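Rutham Toy Library Mailing List

Home | Archive | By Thread | By Author | Search | Join
Print this message | E-mail this message

Subject: Re: Shape sorter blocks, what to keep together?
From: Firouzeh Sadeghi
Date: February 23, 2024

Dinesh Chowdhury wrote:

> Hi all, we have been given another tub of mixed sorter blocks, the
> small chunky kind, with no box and no lid to push them through.
> Before I split them into bags, does anyone have a feeling about
> whether they should go out by color or by shape? Aled thinks color.
> I don't mind either way but I would like to get the tub off my
> kitchen floor.
>
> Also, is it worth lending them at all without the sorting box? I am
> tempted to put them in the spare parts drawer.
>
> Dinesh

Oh Dinesh, please don't put them in the drawer! Loose blocks are my favorite thing in the whole library, and I think they get better once the box is gone. With the box there is one right answer and then the block disappears. Without it they turn into soup, or cakes, or people waiting for a bus. My daughter had a set with no box for years and the heart was always the baby, no matter what the game was.

On color or shape, I'd say neither! Mix them. If you bag all the reds together, a child gets a bag of reds and there's nothing left to find out. What you want is a small handful where some things match one way and some match another way. Two round ones in different colors, two yellow ones in different shapes, and one or two that don't go with anything much. Then you can ask "which ones are friends?" and you get a different answer every time, and half the answers are ones you would never have thought of.

I keep the number small too. Put the whole tub down in front of a two-year-old and they tip it out and walk away (mine did, anyway). A little group on a plain board is enough to get going, with room left over to push things about.

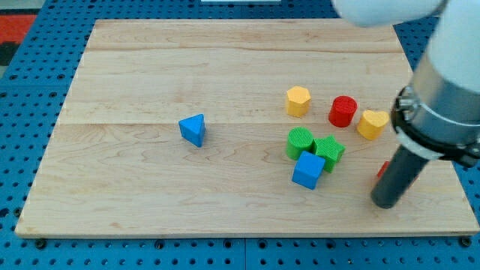
The board matters more than I used to think. On carpet the tall pieces fall over and everybody gets cross. On a flat piece of wood you can stand them on end, make a row, knock the row down, and make it again. A pale one is best if you have the choice, as the colors show up so well against it. Maple is lovely for this. Ours was a chopping board before it came to us, and it has lasted through a great many sticky hands.

A few games that have gone down well at our house and at the Tarkby mornings:

Odd one out. Put three blocks down, say a yellow hexagon, a yellow heart and a red cylinder, and ask which one is leaving the party. Then swap one and ask again. The little ones go by color nearly every time, and the older ones start to argue, which is the fun of it.

Feel and guess. One block goes in a sock. The star is easy because of the points, and the cube is pretty easy too. A hexagon and a cylinder are much harder to tell apart than you'd expect, so save those two for last.

Shadows. Stand a block near a lamp and slide it around. We did this once to fill five minutes before supper and were still at it when the rice boiled over.

Draw around it. Thick crayon, big paper. A triangle block gives you a triangle one way up and a rectangle if you lay it on its side, and Arash Naseri's boy was so pleased by this that he did it thirteen times on the same sheet.

For washing, I use warm water with a drop of dish soap and an old toothbrush for any piece with ridges on it, then a towel on the counter overnight. I wouldn't soak wooden ones. If any of yours are small enough to worry you, please leave them out of the toddler bags and put them with the things for older kids.

As for bags, Shahab Shokri still has a roll of the drawstring ones left over from the August sale, and I'm sure he would part with seven or so. I can sew more if we run short. It's only straight seams and I enjoy it!

Could you bring the tub to Dalen next time you're over? I'd love to sit down and make up the sets with you. And tell Aled he can have one all-blue bag if he feels strongly.

Firouzeh

Print this message | E-mail this message
Previous message | Next message | Back to archive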